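Forum Nekach › Logiciel › Perception et planification

Sujet : Couvercle en verre + bord chromé = nuage de points troué, le planificateur passe à travers

ytyau
Salut tout le monde ! Je continue ma cuisine de test (voir mon autre fil pour la partie calibration) et je coince sur la perception. La tâche : prendre la « pomme de terre » dans l'assiette verte et la déposer dans l'autocuiseur. Sur le papier c'est bête comme chou. Sauf que la profondeur sur le couvercle en verre, c'est n'importe quoi — des trous, et derrière les trous le mur, donc l'octomap considère que l'espace est libre et Skikis me sort une trajectoire qui traverse le dôme sans complexe.

J'ai rejoué 114 épisodes enregistrés hors ligne, et dans 54 la trajectoire coupe le volume du couvercle. Je vous mets la vue de la caméra fixe, ça parlera mieux.

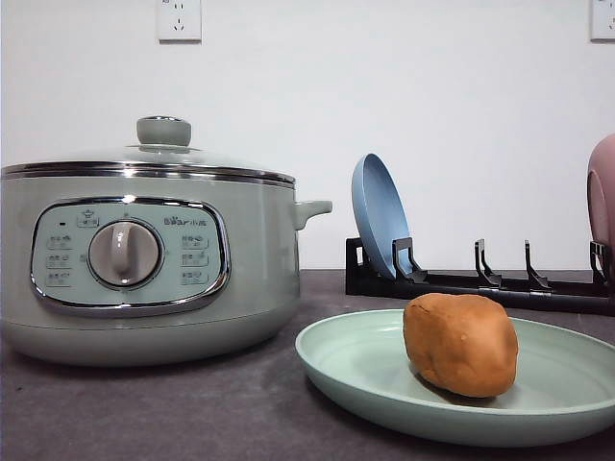 Vue caméra fixe, couvercle posé, objet dans l'assiette verte.

Le chrome autour du couvercle me fait aussi des points fantômes, mais ça, un filtre statistique en enlève une bonne partie. Le verre par contre, je sèche. Des idées ?

selam_s
Classique. N'essaie pas de réparer la profondeur, segmente l'autocuiseur en RGB (le corps vert sauge sur le plan de travail foncé, ça doit sortir tout seul), recale un modèle 3D dessus et injecte ce modèle comme obstacle. Tu masques ensuite tous les points qui tombent dedans. Chez nous, sur le banc Gralberg, on ne fait plus que ça pour le verre.

mok_th
Pas d'accord avec selam_s, enfin pas complètement. Le côté gauche de l'appareil est hors champ, donc ton recalage va s'appuyer sur une silhouette tronquée et il risque de glisser latéralement. J'ai eu exactement ce souci avec une bouilloire. Soit tu décales la caméra, soit tu contrains la pose avec autre chose. Le cadran et le contour ovale du panneau par exemple, c'est bien contrasté et ça te donne l'orientation en prime.

selam_s
Oui bon, le panneau, d'accord. Mais décaler la caméra, il perd sa calibration et tous ses épisodes.

ytyau
Voilà, la caméra ne bouge plus, j'ai 1 573 images annotées avec ce point de vue et je ne recommence pas !! Je tente le panneau ce soir.

ctam
Question à côté : tu lui fais ouvrir le couvercle à quel moment, au planificateur ? Parce que si l'état « couvercle posé » n'est pas dans ton graphe de tâches, tu peux avoir la plus belle carte du monde, il ira quand même viser l'intérieur de la cuve.

ytyau
Euh. Il est dans le graphe, mais initialisé à « ouvert » par défaut. Je crois que tu viens de trouver la moitié de mon problème, je vais me cacher.

tkmak
Pensez aussi au porte-assiettes noir derrière. Les crochets sont fins, et avec des voxels de 5 cm ils font un gros pâté qui bouche l'approche au-dessus de l'assiette verte. Descends la résolution sur cette zone seulement, sinon ton temps de calcul explose.

mok_th
+1 pour la résolution locale. Le plugin Villanueva le fait, mais la doc est à pleurer.

ytyau
Bon, retour : état du couvercle corrigé, pose estimée sur le panneau, modèle du dôme ajouté avec une marge. Mêmes épisodes rejoués, plus une seule trajectoire dans le verre ! Il me reste l'approche côté porte-assiettes, où il fait encore des détours absurdes — j'ouvre un autre sujet pour ça, avec les logs. Merci à tous !

ctam
Mets aussi le fichier de config dans le nouveau sujet, stp, pas seulement les logs.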